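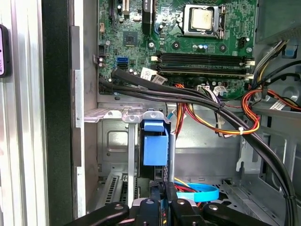

Kristof Van Damme asked at the October open day whether the Clidasum cell needs a new program for every PC model. It does not. The operator teaches one reference case, and the controller stores the approach points for the board, memory slots and drive bay. Variants of the same chassis reuse that set.

The demonstration runs on an open steel desktop case with the processor exposed in its socket and the power supply wiring left in place. Loose cable is the main cause of aborted moves, so the wrist camera checks the path before each approach -- a blocked path stops the arm and calls the operator.

Clidasum disassembly cell
Reach: 544 mm
Gripper: two-finger, black, Uladero mount
Stored chassis sets: 167
Minimum bench depth: 300 mm

Demonstrations are held every Wednesday in the Jelen hall and last 23 minutes. Visitors may bring one desktop case of their own. Laptops are not accepted. Book through the contact form and state the chassis model.

This site uses cookies to remember your settings. Accept | Decline

Contact | Copyright Clidasum | Back to top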